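Drisstead Home Forum > Heating and Damp > Condensation on inside of bedroom wall, north side

hallstand
2024-07-08
Solid brick terrace, first floor back bedroom. Every December I get beads of water on the outside wall at skirting level and black spotting in the corner behind the bed. The rest of the wall is dry. I want to sort it before the cold weather comes back. Quotes so far are for a chemical damp course (on the first floor, which makes no sense to me) and for a Mernico extract fan with a humidity switch. Has anyone fitted one in a bedroom?

pintle_4
The damp course quote can go in the bin. Rising damp does not reach a first floor bedroom. What you describe is surface condensation. The corner is the coldest part of the wall and the bed stops air moving across it. Pull the bed out and see whether the spotting comes back.

greyslate
Agree on the damp course. Disagree that moving the bed is enough. If the wall surface is below the dew point it will get wet with or without furniture in front of it. You need to know the humidity and the surface temperature. Buy a cheap logger and an infrared thermometer.

hallstand
I have a Sotia logger in there already. It sits at 17 degrees overnight with the door shut. Humidity climbs until morning and drops when the window is opened. I don't have a surface reading from the winter.

pintle_4
At 17 in the middle of the room, an uninsulated corner could easily be several degrees lower. What is kept on or near the bed? Bedding and heavy clothes hold a fair amount of moisture and give it back slowly.

hallstand
Nothing special. Blanket, a thick top or two. From today:
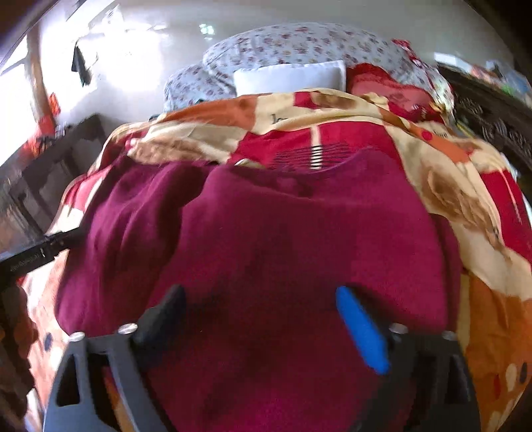
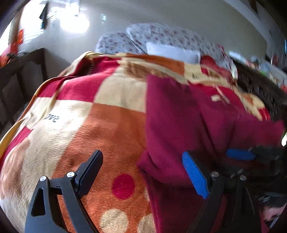
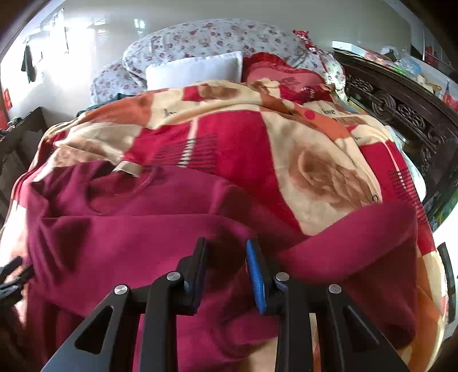

Re: Fan or insulation first?

greyslate
Normal bedroom textiles. They even out the swings in humidity a little but they are not a source. The source is people breathing, plus any washing dried indoors. Do you dry washing upstairs?

hallstand
Sometimes on the landing in winter. The tumble dryer went last year.

greyslate
There is your extra load. Move the airer to the bathroom, shut the door and run the fan in there. Do that before spending 2,000 on anything.

mortarbee
Late reading this but I have the same type of house. I fitted the Mernico. Two points:
1. The humidity switch on mine was set far too low when delivered and the fan ran all night. Turn it up in small steps.
2. It needs a gap under the door. Without one it pulls air from wherever it can, in my case down the chimney.
The noise is acceptable on the low setting. I would not want it over my head on the high one.

pintle_4
A fan in a bedroom takes out heated air all winter. I would put the money into the wall. Thin insulated board on the cold side, joints taped, returned a short way along the side wall so the cold spot does not simply move.

greyslate
Internal board on solid brick is fine if it is done properly and a problem if it is not. Any gap lets room air reach the cold brick and then you have mould where you can't see it. Check the pointing and gutters outside first. Never board over a wall that is taking in rain.

pintle_4
I did say joints taped.

greyslate
You did. You didn't mention the gutters.

mortarbee
Wood fibre board with lime plaster is more forgiving than foil-faced foam if there is any doubt about the brick. Costs more and takes longer to dry. The plasterer I used was from Yu and had done several on our road.

hallstand
Thanks all. Gutter on that side has a joint that drips, so I will reseal it and look at the pointing while the ladder is up. Airer goes in the bathroom from now on. I will leave the bed pulled out, clean off the spotting and log through the winter with a surface reading each morning. The fan quote is on hold.

greyslate
Sensible. Take the surface reading in the corner at skirting height and again at the middle of the wall, same time each day, before the window is opened. Write down the room humidity next to it.

mortarbee
And let the wall dry out fully after the gutter is done before you paint it. Mine took most of a summer.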